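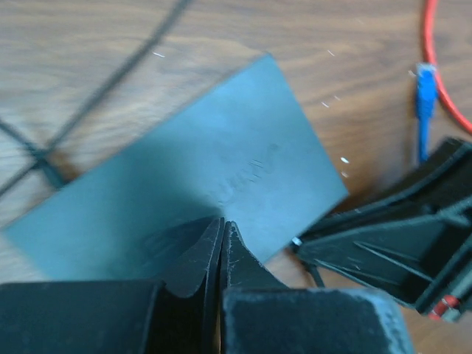
Small network boxes carry their identification on the case, and Unit 4 begins with reading it. Lettering molded into a top cover wears down, and on a glossy blue surface like this one the marks blur into the reflections — tilt it toward the light before writing "none" on the Varma sheet. Allow 30 minutes.

Next, the cord. Leave it in loose loops beside the box, with no sharp bends near the port.
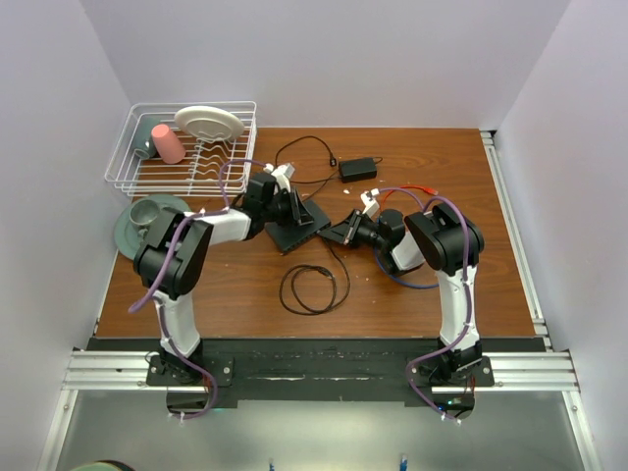
Drosdale section asked whether the loops should be tied before plugging in. Tie them afterward, once the plug is seated.

Line the plug up square with the port edge and keep the vent holes clear. Lab reports: 400 words.

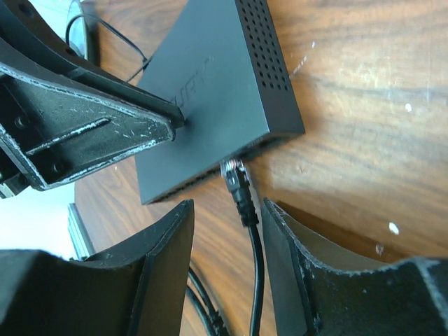
Fig. 3. Cable plug at the port edge, vented side panel at right.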